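Opinion | Work & Home
Search this site
14/11/2023

Paper bills should stay free

My power company, Vilteck, now charges $4 a month for a bill on paper. I think that's wrong.
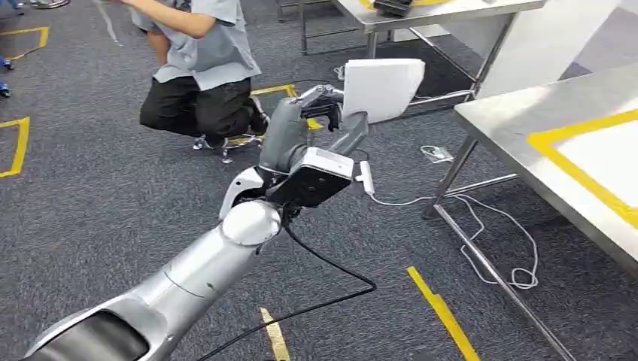
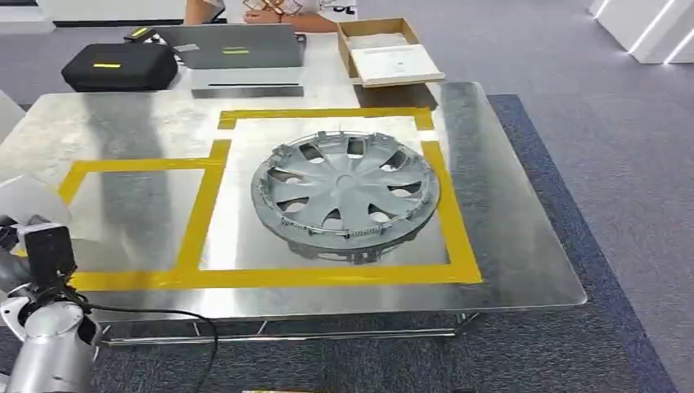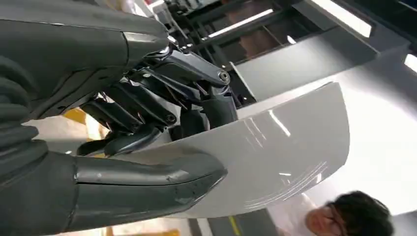 A sheet of white paper, a steel table marked with yellow tape, and a glossy white panel.

A bill is a demand for money – the sender should pay to deliver it. I missed one e-mail in July and got a late fee of $14. The paper bill used to sit by my phone until I paid it. I have kept them all since 2000, and twice they settled a dispute. People who like e-mail can have it. The rest of us shouldn't pay extra.

201 shares | 14 comments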